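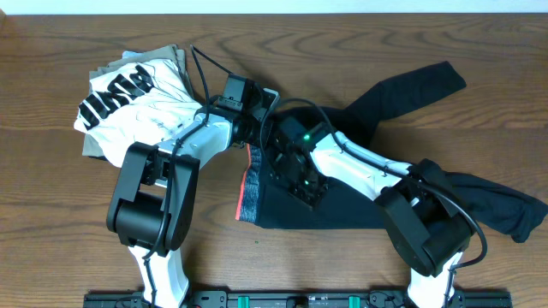 Two arms on a shared rail work on a black top during a garment-handling session. A stack of folded clothing sits at left.

Onico opens orders for two-arm garment bench kit

October 11, 2021

Onico has opened orders for a bench-mounted kit with two robot arms, aimed at small laundries, clothing resellers and returns desks that handle mixed garments. The first units are scheduled to ship in 5 weeks.

The kit consists of two arms, a mounting rail, two grippers, a controller and a software license for one workstation. The rail clamps to an existing table, and the arms are bolted to it at a fixed spacing set by the installer. Rail length on the standard version is 900 mm. Customers supply the table and a standard wall outlet.

Three garment programs are included at launch: T-shirts, trousers and long-sleeved tops. Each program can be edited from the controller, and new ones can be recorded by guiding the arms by hand. Hoodies with drawstrings, hosiery and anything with loose straps are not supported in the current release.

Long sleeves remain the slowest case. According to Siham Moussa, product engineer at Onico, the arms have to find both cuffs before the body can be squared up, and a bunched garment may need to be spread more than once.

"A T-shirt that lands flat is easy," Moussa said. "A dark top that lands in a heap takes longer, and the operator should plan the queue with that in mind."

Reseller Erurura ran a pre-release kit at its Abu Hammour sorting room in September. The trial covered 847 garments. Operations lead Indrek Navickas said staff were able to change programs without help after the first shift, but that cable slack at the wrists had to be adjusted twice. Onico says the production kit ships with a revised cable guide.

Installation and training are handled by Itell, which also holds spare grippers and joint covers. Support is included for the first year. Pricing is by quotation and depends on the number of workstations. A longer rail is planned, with no release date given.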